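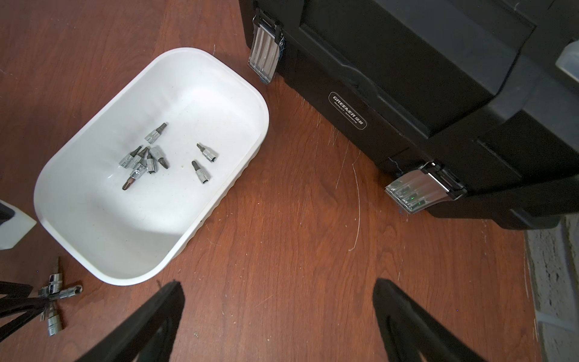 The sorting task was my idea, so I only have myself to blame for how the last few weeks of robotics club have gone. Back in January we were all sat round trying to pick a project for the summer open evening, and everyone wanted something with wheels, and I said why don't we teach the arm to tidy up after us? Pick the bit sockets out of one place, put them away in another, done by Easter. Ha! It is now June and I have spent more evenings than I'd like staring at a white plastic tray with a heap of shiny little bit sockets in it, most of them piled on top of each other. The ones lying on their own are lovely. The heap is the problem. They're round, they're chrome, they overlap, and the light from the window lands right in the tray and bounces off every single one.

For anyone new to the blog, I go to a club called Jellitlow, which is half students from the college and half people like me who did evening classes and never quite left. I joined to learn a bit of soldering and somehow I'm now in charge of grasp planning (a grand name for deciding where the fingers should go). We're a friendly bunch and the biscuits are good.

Our arm is called Zapata. I didn't name it and I've given up asking who did. It's got a two-finger gripper with a small camera up by the wrist, and most of what I do is look at what that camera sees and try to work out why the arm has made such a daft decision. From up there a socket lying on its side is a bright stripe with a dark bit poking out of one end. Two sockets crossed over each other are a bright mess. Our first go at the software just looked for bright stripes, so it would happily pick a stripe made of half of one socket and half of the next, and then shove its fingers down between them and send the lot skating across the tray.

Siebe Mertens, who started the same term as me and is miles better at the coding, had the good idea of looking for the dark tips instead. The tips are dull, they don't catch the light anything like as badly, and each socket has only the one. Find the tip, work out which way it points, go back along it and you ought to be over the metal body. I was a bit sniffy about it (I'd spent ages on my stripes!) but it was better straight away. We did 505 tries over the spring with the tips method, all written down in the club notebook in my terrible handwriting, and the sockets lying by themselves hardly ever go wrong now.

The heap still does. What we've settled on for the moment is a nudge. If the arm can't find a socket with enough space either side for both fingers, it closes the gripper, gives the pile a gentle push and has another look. Siebe wanted to allow 6 nudges before it gives up and I said two, mainly because I have to stand there and watch it. We went with two. I've since changed my mind but I'm not telling him that.

The other thing I've been fighting with is the tray itself. The sides slope a little and the corners are rounded, so anything that ends up against the edge is a pain to get hold of – one finger wants to be exactly where the rim is. I keep a list on my phone of things to try. Tilting the wrist is top of it, then going in at a diagonal, then putting a bit of cloth in the bottom so they don't roll so far, though that last one feels a bit like cheating.

Pletico, the other club coming to the open evening, are doing a drawing machine and I'm told it's very good. I'm trying not to think about it. We've got the table nearest the door, so at least people will have to walk past us.

Next session I'm doing the wrist tilt and Siebe is tidying up the code that decides when to nudge. If you're coming along, please bring a spare extension lead, as ours has gone off to the 3D printer corner again and I don't fancy my chances of getting it back.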